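Student team, dish rack task: tape grid or no tape?
Posted in June by Sirex

Hello everyone. Our club is preparing the arm for the Dreltesa student challenge. The task is to put plates into a drying rack, and the rack can start in any place the judge chooses. We covered our table with brown paper and made a grid with dark blue tape, so we can write down each start place by its cell.

Last night we did 42 tries and 23 were good. Most of the bad ones happened when the rack was standing over a tape line. I am not sure if this is the fault of the tape or of our program.
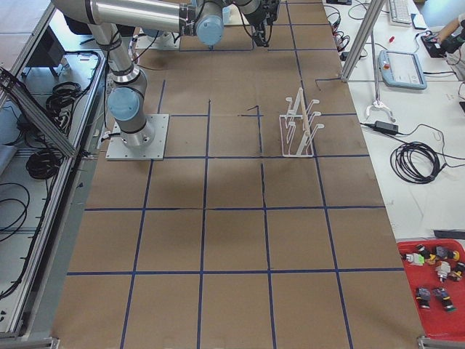 Ement: I would take the tape off before you train any more. On the competition table there will be no lines, and your model may learn to use them. We lost 3 weeks this way last year.

Sirex replied: Thank you, but without lines how do you put the rack back in the same place? Our members all have a different idea of "the middle".

Fawzy: I don't agree with Ement. Keep the grid for testing, it is the only honest way to compare two programs. My neighbour's team used small pencil dots and half of them were gone after cleaning. Did you check the plate angle first? A rack with thin prongs forgives very little.

Ement: Pencil dots are fine if you press harder — we have 92 of them and I can still find every one.

Sirex replied: I will check the angle tomorrow at 4 pm and write the result here. What colour of pencil?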